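Teaching by Hand and Teaching from a Distance: Two Ways of Showing a Robot Arm a Household Task

Final project report, Robotics Studio, Merkcombe College
Submitted 2020-03-08

1. How the project came to be

When we first sat down in August to choose a topic, our group had a very long list of things we wanted a robot to do, and almost every one of them was too hard. We wanted it to fold a shirt. We wanted it to make toast! Our supervisor listened kindly to all of it and then asked which of these jobs we could explain to another person without using our hands, and after a good long silence we went away and thought again.

What came out of that conversation was a project about explaining. There are a few ways of telling an arm what to do, and the one we had been taught in second year was to write the positions down in code, one after another, and run them. This works beautifully when everything stays put. It is less fun in a kitchen, where the cup is never quite where you left it. So we decided to look at the other family of methods, where a person shows the arm the job and the software (in our case a learning package called Grisell, which the college already had set up) tries to work out from many showings what the job is.

We settled on one task, hanging a cup on a mug tree, and on two ways of showing it. We had hoped for a third, using a glove, but the glove is another story and it is still in its box.

2. The two methods

The first method we called hand guiding. You put the arm into its soft mode, take hold of it near the wrist, and walk it through the motion as you might guide a small child's hand while they learn to print their name. A button on a little handset opens and closes the gripper. The arm remembers all its joint angles as you go.

The second method was remote control. One of us sat at the Farnari controller, a desktop handle with a trigger, and moved the handle about while the real arm followed along. At first we did this from right beside the table, and later from a chair farther back, so we could find out how much we were leaning in and peeking (quite a lot, as you'll read).

Every showing had to begin with the cup upright on the table and end with the cup hanging on a peg and the gripper clear of it. If the cup fell, or if the person showing gave up and started again partway, we threw that recording out. In the end we kept 343 showings across both methods and set aside 121, and I would like to say in our defence that a great many of the 121 belong to the first fortnight.

3. What it was like to do

I think a report ought to say something about how the work felt, and our supervisor agreed, so here goes.

Hand guiding is lovely for the first ten minutes. You can feel where the arm is happy and where it is not, and the big sweeping part of the motion comes out smooth with hardly any practice. Then you reach the peg, and you discover that you are holding a fairly hefty machine by the wrist while trying to line up a small handle with a small stick, and your own elbow is in the way, and so is your head. We had a rule that the person's arm must stay out of the camera's view, because Grisell learns from the pictures as well as from the joints, and a learner that has only ever seen a cup moving with a person's sleeve beside it may get quite attached to the sleeve. Keeping that rule meant standing in some very silly positions.

Remote control was the opposite. The beginning was dreadful. All of us pushed the handle too far, overcorrected, and knocked the tree over, and one member of the group (me) did it on the very first try. But after an afternoon or so it began to feel natural, and the fine work at the peg was much calmer, as you could rest your wrist on the desk and scale the motion down so that a big move of the hand became a little one of the gripper. The thing we missed was touch. With no feeling in the handle, you cannot tell whether the cup is sitting on the peg or only leaning against it until you let go.

4. Choosing where to start and which peg to use

The question we argued over longest was how much to change between one showing and the next. If everything is always in the same spot, the arm simply learns that spot. If everything changes every time, you need far more showings than a student group can make between classes.

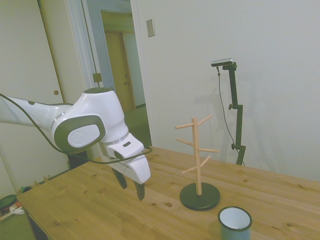
Our compromise was to vary the starting place of the cup and the turn of its handle, and to leave the tree standing where it was for a whole session. That put nearly all of the variety into the pick-up, which suited us, and left the pegs as the steady part of the job. It did mean we had to agree on which peg. A tree with six pegs at staggered heights, each pointing off its own way, gives a person showing the task a great deal of choice, and left to ourselves we each had a favourite. Our early recordings were a muddle for exactly this reason: from the same start, one showing would head high and the next would head low, and the trained arm would split the difference and steer politely for the bare post in between. Starting with all the pegs empty and always going for the same one cleared up most of the trouble, and I wish we had written it down on day one. The position of the cup mattered too. When it began close to the base, on the far side of the tree from the arm, the person at the handle had to decide whether to go over the pegs or swing around them, and we finally agreed on over, every time, with a generous lift.

5. What we found

We trained Grisell separately on each set of recordings and then let the arm try the task by itself from fresh starting places. The arm trained by hand guiding reached for the cup with more confidence and a nicer path, and then tended to fumble at the peg. The arm trained by remote control was hesitant on the way over, with little pauses that we recognized, rather sheepishly, as our own. It hung the cup more often, though.

We also tried mixing the 2 sets together, hoping for the best of both, and were a bit disappointed. The mixed arm was about as good as the remote-control one and slower. We suspect the two styles of moving were too different to blend, but we ran out of lab time before we could test that properly.

Sitting farther away made our showings slower and somewhat tidier. Up close, we had been using our own eyes from angles the camera did not have, and so making small corrections that the software had no way to explain to itself. Once we worked only from the screen, those corrections went away.

6. Things we would change

We would practise first and record later. We would write a one-page guide to the motion, peg and all, and have everybody follow it. We would keep each session to 5 showings before swapping over, because tired people get sloppy and the arm learns sloppiness just as willingly as anything else.

We would also like to try a handle that pushes back. The group in the Bhat lab down the hall let us have a turn on theirs near the end of term, and feeling a light bump when the gripper touched something was such a pleasure after months without it that we had to be asked for it back. Next year's group has already put their name on the sign-out sheet, and we have left them our recordings, our notes on the soft mode settings, and the glove.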